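Clikutstead Station: Setup and Care Notes for the Two-Arm Tabletop Cell

Scope

This file accompanies the recordings made at the Clikutstead station and sets out how the station is prepared, checked and repaired. It applies to this station only. The Skosilstead station uses a different table and has its own file.

Maintainer: In-ho Ko
Last revised: July 3, 2024

Before a session

Both arms are powered on with the grippers open and raised clear of the table. The operator moves each arm slowly through its full range and listens for rubbing at the wrist. The fixed camera is then compared with the stored reference view. If the view has shifted, the mount is adjusted before anything is recorded. Shelf, cups and cloth are placed last.

Routine care

Finger pads are wiped after every session and replaced after 28 hours of use. Wrist screws are tightened in the order given in the Simano service sheet. Cables are inspected at both ends, with particular attention to the point where they leave the forearm. The tabletop is cleaned with a damp cloth only; polish adds glare and has been withdrawn from the supply cabinet.

Repairs

In May the right gripper began to close unevenly. The cause was a worn guide, which was replaced with a Bastos part. Sessions 11 through 27 were recorded before the replacement and are marked in the log. Calibration was repeated on both arms, and the work took about 4 hours.

Known limits

Daylight from the windows changes the exposure over the course of a day. Dark mugs and cups may lose detail against the background. Users should check brightness before combining sessions. 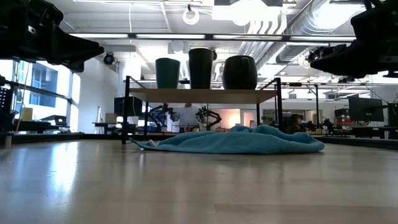 Faults found during a session are to be entered in the log before the arms are powered down. Requests for spare parts go to the maintainer.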